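# Burik(ブリク)濃いめの果実紅茶 ティーバッグ10個入り

2018年1月16日更新。欠品でご迷惑をおかけしていましたが、今朝また棚に並びました!

Anbyでいちばん説明に困るお茶、Burikのページです。困るというのは、ひとことで言うと「りんごの皮とざくろとスパイスの入った紅茶」なんですけど、それだと甘いおやつ系のお茶を想像される方が多くて、飲んでから「あれ、渋い」とお便りをくださるんですよね。渋いです。すみません、渋いのが好きで作りました。

もともとは自分が仕事中に飲む用でした。デスクで飲むお茶って、淹れて、忘れて、冷めて、というのがいつもの流れでしょう?(私だけかな)。冷めてからがっかりする紅茶が多いなあと思っていて、それなら冷めた頃にちょうどよくなる配合にしてしまえ、と台所であれこれ混ぜはじめたのが最初です。試作の途中はひどい味のものもたくさんありました。クローブを入れすぎて歯医者さんの匂いになった回は、いまでも瓶ごと戸棚の奥にあります。捨てられない性格なので……。

## どんな味か

最初に来るのは紅茶の渋み、そのあとざくろの酸っぱさ、飲み込んだあとにシナモンが鼻へ抜けます。りんごの皮は主役っぽい顔をして裏方です。入れないと味がばらばらになるんですが、「りんごの味がするか」と聞かれたら、うーん、半分くらいの方は気づかないと思います。

砂糖や甘味料は入れていません。香料もなし。なので袋を開けたときの香りは、お店でよく見るフレーバーティーに比べるとおとなしいです。お湯を注いでからが本番だと思ってください。蓋をして待って、開けたときにふわっと来ます。あれが好きで、私は毎回カップに顔を近づけすぎて眼鏡を曇らせています。

原材料は次のとおりです。

- 紅茶
- 乾燥ざくろ
- 乾燥りんごの皮
- シナモン
- クローブ
- オレンジピール

カフェインは入っています。紅茶が土台なので、夜にたっぷり飲むのはおすすめしません。カフェインなし版のご要望は前からいただいていて、ルイボスで何度か試したんですが、渋みの役をする人がいなくなって、どうもぼんやりした飲み物になってしまうんです。もう少し時間をください。

## 淹れかた(基本)

1. カップかポットにティーバッグを一つ入れます。
2. 沸かしたてのお湯を200ml注ぎます。
3. 蓋をして13分待ちます。

13分。長いですよね。わかってます。お問い合わせの中でも「3分の間違いでは?」がダントツで多いので、パッケージの数字も次の印刷から太字にしました。ざくろがなかなか味を出してくれなくて、短い時間だとただのスパイス紅茶になってしまうんです。お湯を注いだら洗濯物をたたむとか、ゴミをまとめるとか、何か別のことをしていてください。私はだいたい注文メールの返信をしていて、気づくと20分くらい経っています。それでも飲めます。渋いけど。

バッグは最後にぎゅっと絞らないでください、と書くべきなんでしょうけど、私は絞ります。お好みで!

## 薄めて飲む

基本の淹れかたでできるのはかなり濃いお茶なので、そのままちびちび飲むのもいいし、同じ量で割ってもいいです。冷たくして飲むなら、淹れたお茶が少し落ち着いてから、冷たい水か牛乳を200ml足します。つまり1対1。計量カップを出すのが面倒なら、同じコップで一杯ずつ、で大丈夫です。氷を入れるなら水はちょっと減らしてくださいね。

牛乳で割るときは、ざくろの酸のせいでまれにもろもろっと固まることがあります。熱いところに冷たい牛乳を一気に入れるとなりやすい気がします。お茶をしっかり冷ましてから、ゆっくり。豆乳はもっと固まりやすくて、うちでは三回やって二回失敗しました。味は悪くないんですけど、見た目がね……。オーツミルクは平気でした。

炭酸割りも人気です。これは夏のものだと思っていたら、11月にいちばんたくさん感想をいただいたのが炭酸割りで、びっくりしました。暖房の効いた部屋で飲むとおいしいんだそうです。試したら本当でした。はちみつを入れる方は、炭酸を足す前、お茶がまだ温かいうちに溶かしておくと底に沈みません。

## うつわの話

どのカップで飲むのがいいですか、というご質問もよくいただきます。温かいまま飲むなら、厚手のマグがいいです。待ち時間が長いので、薄いカップだと飲む頃にはすっかりぬるくなってしまいます。蓋つきのマグをお持ちならぜひそれで。なければ小皿をのせておくだけでも違いますよ。

冷たくして飲むなら、断然、透明なものをおすすめします。赤茶色がきれいなんです、Burikは。牛乳で割るとくすんだ桃色になって、それもまたかわいい。グラスでもプラスチックのコップでもいいんですが、プラスチックの場合は熱いお茶をじかに注がず、別の容器で淹れて冷ましてから移してくださいね。耐熱の表示は製品ごとに違うので、底の刻印も見てみてください。

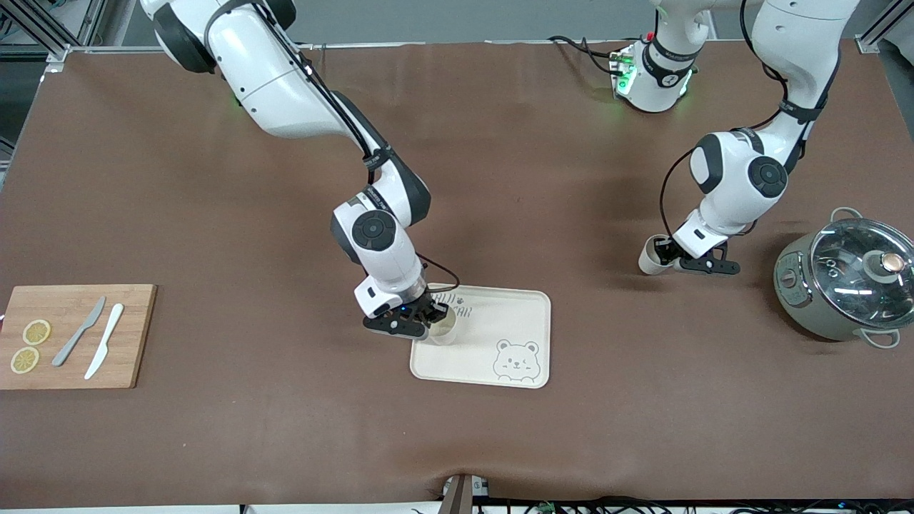 *透明カップとクマの顔のトレイ*

トレイは縁が少し立っているものだと、つまみ食い用のビスケットも一緒にのせられて楽ちんです。私はお茶そのものより先にお菓子を運んでしまうほうなので、一度で済むのはありがたい。それと、ざくろの色は布につくとなかなか落ちません!白いクロスや木のテーブルにじかに置くのはちょっと怖いので、下に何か敷くクセをつけておくと安心です。ついてしまったら、こすらずにまず水で押さえて、それから普段の洗剤で。時間が経った染みは、私は一枚あきらめました。いまは雑巾として元気に働いています。

(トレイとカップの販売はしていません。Anbyで扱っているのはお茶と、あとで書く保存箱だけです。)

## 合わせるお菓子

バターの多いものが合います。ショートブレッド、サブレ、マドレーヌ。渋みが口の油をさっと流してくれるので、次の一枚がまた一枚目みたいな顔でやってきて、困ります。

逆に、酸っぱいもの同士はけんかします。レモンケーキと合わせたときは、どっちの味もわからなくなりました。チョコレートは甘いものより、少し苦いほうが好きです。あと意外なところで、塩せんべい。これはお客様から教わった組み合わせで、最初は半信半疑だったんですが、いまでは仕事場に常備しています。

朝ごはんなら、チーズトーストとどうぞ。

## Kordestani とどちらがいい?

うちにはもう一つ、Kordestaniというブレンドがあります。名前の響きが気に入ってつけました。こちらは果実が入っていなくて、濃い紅茶にカルダモンを効かせた、きりっとしたお茶です。砂糖を入れて飲むことを前提に作っています。

ざっくり分けると、

| | Burik | Kordestani |
|---|---|---|
| 酸味 | あり | ほぼなし |
| 渋み | 強め | かなり強い |
| 待ち時間 | 長い | 短い |
| 牛乳 | 冷ましてから | いつでも |
| 冷たくして | 得意 | 苦手 |

朝の忙しいときはKordestani、休みの日や午後はBurik、という方が多いみたいです。待てない方には正直Burikは向きません。迷ったら、どちらも入ったお試しセットがあるので、そっちからどうぞ。お試しセットは簡易包装で、紙箱には入っていません。贈りものにされる場合はご注意を。

## 保存のこと

開封前は、直射日光の当たらない涼しいところに置いておいてください。賞味期限は袋の裏に印字してあります。開けたあとは、できればひと月くらいで飲みきってほしいです。古くなっても急にまずくなるわけではないんですが、オレンジピールの香りがまず先にいなくなって、なんだか寂しい味になります。

湿気が大敵です。乾燥果実が入っているので、普通のティーバッグより湿気を吸いやすいんです。袋のチャックをきちんと閉めて、できれば缶か箱へ。冷蔵庫に入れたいという方もいらっしゃいますが、出し入れのたびに結露するので、常温のほうが無難です。

別売りの保存箱は、Varkodwoodの木箱です。蓋がすっと吸いつくように閉まるのが気に入って、お願いして扱わせてもらっています。Burikの袋がそのまま立てて入る高さ。木目も色も一つずつ違うので、写真と同じものをお届けすることはできません。節が一つあるのがいい、みたいなご希望は備考欄に書いてくだされば、在庫の中からできるだけ近いのを探します。はずれたらごめんなさい。

## よくいただくご質問

**水出しはできますか?**
できますが、おすすめは熱湯で淹れてから冷ます方法です。水だけだとざくろの味がなかなか出ません。ひと晩冷蔵庫に置いて、うっすらした味でよければどうぞ。私の母はそっちのほうが好きだそうです。複雑な気持ち。

**二煎目は飲めますか?**
飲めます。スパイスはもう薄いんですが、果実の甘酸っぱさは残っているので、お湯を半分にして、たっぷり待ってください。一煎目とは別のお茶だと思って飲むと楽しいですよ。

**バッグの中に黒っぽい粒があります。**
クローブです。丸ごとではなく砕いたものを入れているので、大きさがふぞろいです。虫じゃないのでご安心ください!

**前に買ったときより色が薄い気がします。**
ざくろの出来で色はけっこう変わります。味は毎回飲んで合わせているんですけど、色までは揃えきれていません。もし味まで違うと感じられたら、袋の裏の印字を添えてメールをください。同じロットをこちらでも淹れて確かめます。

**妊娠中や子どもでも飲めますか?**
カフェインとスパイスが入っているお茶なので、お医者さんに相談してからにしてくださいね。私からは大丈夫とは言えません。

## ご注文とお届け

10個入りの紙箱でのお届けです。二箱まではポストに入る薄い包みで、三箱からは普通の宅配になります。ポスト投函だと日時の指定ができないので、決まった日に必要な方は備考欄に「宅配で」と書いてください。送料の差額はこちらからメールでお知らせします。

発送作業は平日の午前中にまとめてやっています。前の日の夜までにいただいたご注文が、翌朝の分に入ります。木箱と一緒のときは、箱の検品があるので一日よけいに見てください。

包装紙は茶色の無地と、紺の細かい格子柄から選べます。選ばれていない場合は茶色になります。のしは対応していません。手書きのカードなら喜んで書きますが、字はうまくないです。

箱のつぶれや数の間違いがあったら、届いてから一週間のうちにご連絡ください。開封後のお茶の返品は受けられないんですけど、「渋すぎて飲めなかった」という方は、牛乳割りを一度だけ試してから連絡をもらえるとうれしいです。

次の入荷は、ざくろの乾燥が間に合えば来月の頭になりそうです。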